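Gas Cooktop and Kitchen Inspection - Skusteck Apartments, Unit 139
October 2022

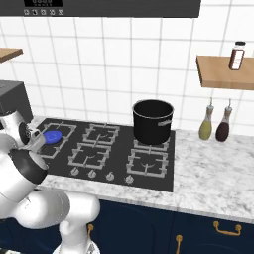

Tenant asks whether the shutoff valve can be tested without interrupting the hall supply. Yes, per the Giltix manual, if the riser stays open.

1. Burner grates seated level - OK
2. Shutoff valve reachable, turns by hand - OK, stiff in the last quarter turn
3. Flexible connector, no kinks - FAIL. Replace with Pokell part 3616.
4. Leak test at fittings, 6 minutes - OK
5. Clearance to side cabinets - OK
6. Range hood filter - grease buildup, clean before November
7. CO alarm - test button works, date label missing
8. Outlet by sink, GFCI trip - OK on second press. Recheck.

Comments: Item 3 is the only one that holds up sign-off. Bansal has 29 connectors in stock. Item 7 - replace alarm if the date can't be confirmed.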